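I was 37 when I finally sat down for my first real recital, in the upstairs room at Lombardi, which is a piano shop by day and smells like felt and lemon oil all the time. The piano was a Hilia, serial number ending in 124, and the sticker on the lid said $3,350. I'd been practicing on that same one for months because I couldn't afford to take it home.

My teacher had me down for a slow piece by a composer from Zostley, four pages, lots of flats. I knew it cold in my kitchen. I knew it cold on the bus, fingers going on my knees! Then I got up there, in June, with the windows painted shut, and my left hand just left. Gone. It played a nice low octave and then sat there like it was waiting for a ride.

So I made something up. I rolled the same chord over and over - very moody, very deep - until measure 125 floated back into my head and I jumped to it. I skipped most of a page. A man in the front row closed his eyes and nodded the whole way through, bless him. 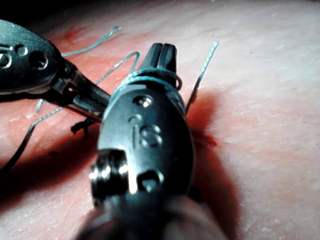
My teacher caught me on the stairs afterward and said my trouble was the wrists, it was always the wrists, I held them like I was carrying soup. She wanted small and quiet from me, everything happening out at the tips. I think of her whenever I see a pair of surgical instruments with that teal-grey thread wound around one of them, the two dark jaws nearly shut, such a tiny gap. I could never play that small. I told her so, and she handed me a cookie and asked what I wanted to learn next. I said the same piece. Then I went back up to get my coat and the man from the front row was sitting at the Hilia, trying to find my chord.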